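Last updated: Feb 21, 2019

Print | E-mail

Bulk buying, again

Plirstead wants us all to order paper goods together.
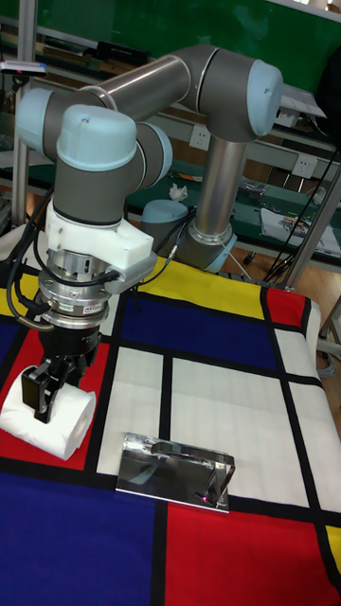 The sums

The claim is a saving of 49 pence a household. I doubt it.
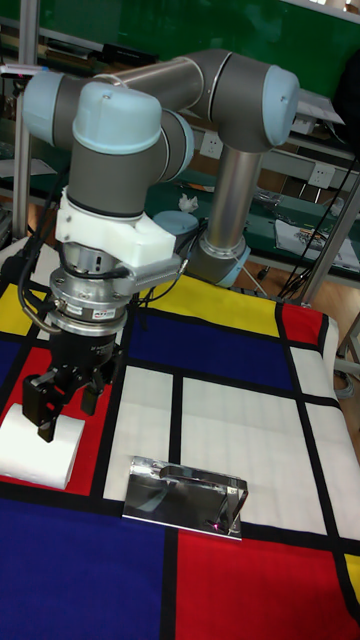
Delivery isn't in that figure, and neither is storage. Ask again in May.
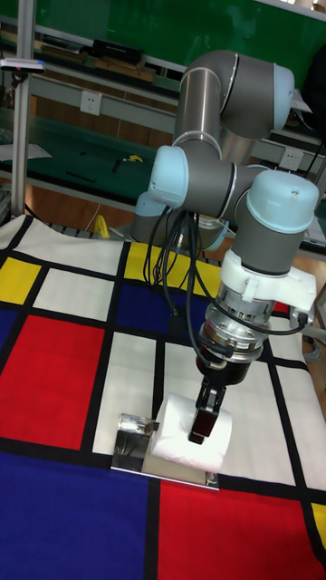
By Perrine Courtois

Tivstead tried this for two years and went back to the corner shop.

Recent items
- Hoarau bus times
- Brastelent hall roof: still waiting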